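Search this site
Newsletter archive

Taped grids and where the errors go
Jun 16, 2023

The Kelovano group has finished the first part of its study on placement error in two-arm tabletop work. The question is a narrow one: if a policy is trained on demonstrations in which the objects start anywhere on the table, does error at test time depend on the distance from the arm base, or on how often that part of the table was covered in training?

To separate the two, the table is covered in brown paper and marked out with blue tape. Start positions are drawn per rectangle, so coverage can be set in advance.

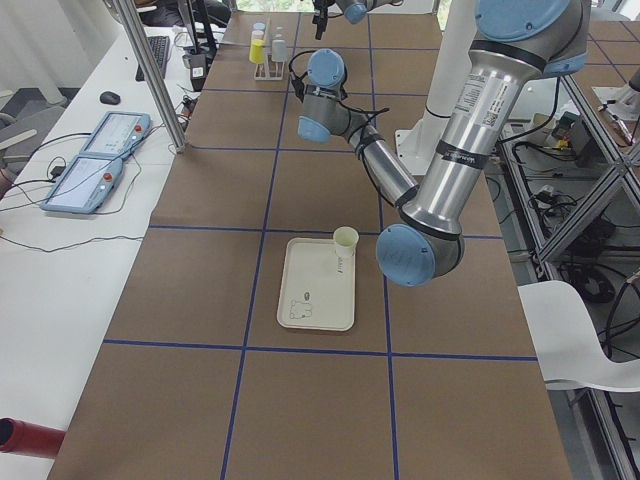 Tasks and data

Two policies were trained on 200 demonstrations each. The first set (Prustow) spreads starts evenly over the grid. The second (Gudia) leaves 14 rectangle and object pairings out altogether. Objects are cups, a tray, plates and a wire rack, and each trial is scored on final position only. Grasp quality is logged but does not enter the score.

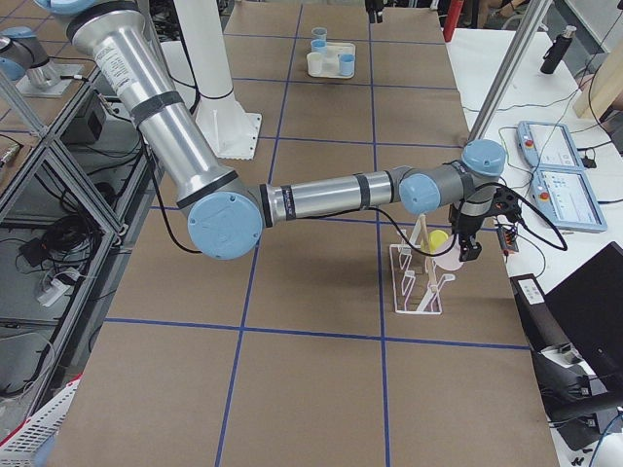 Jordan Pilkington asked whether scoring final position alone hides recoveries, as a policy that drops a cup and picks it up again would score the same as one that never drops it. The log does hold the grasp events, Pilkington added, so a second score could be worked out without new trials.

That score will be included in the July write-up. On the present measure, coverage explains more of the error than distance does. 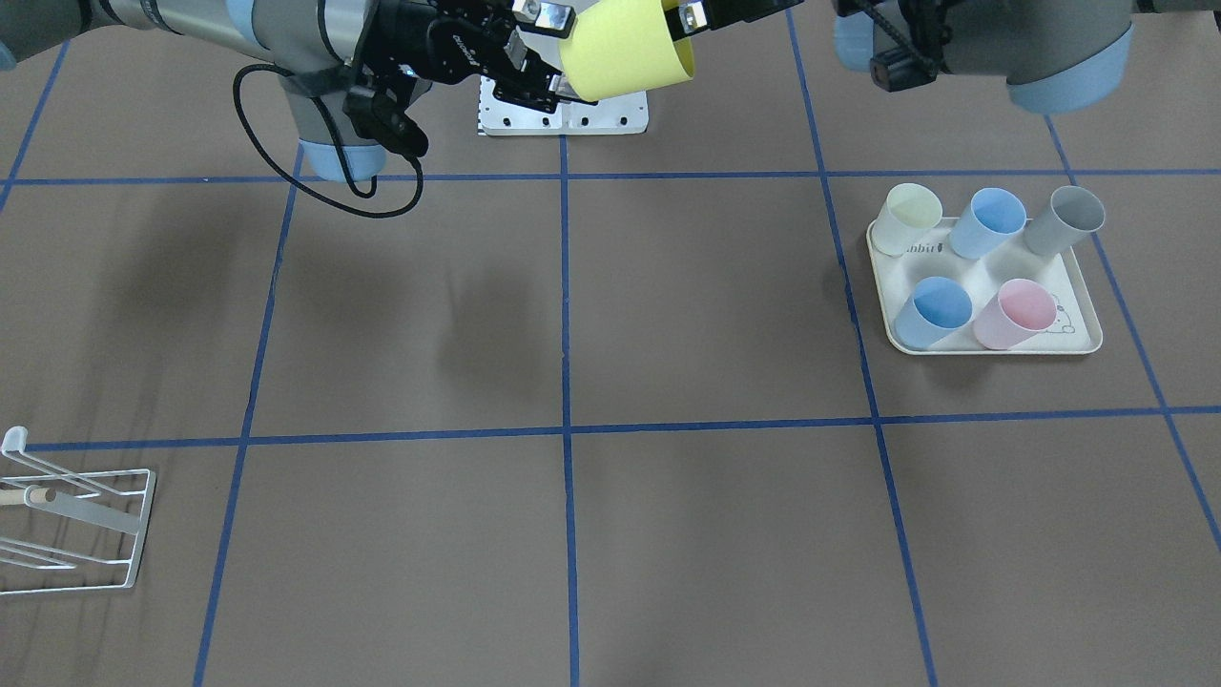 The effect is weaker for plates, and we do not yet have a good account of why. Sembiring, the scoring script, has been updated to report each object type separately.

Shares: 2
Back to top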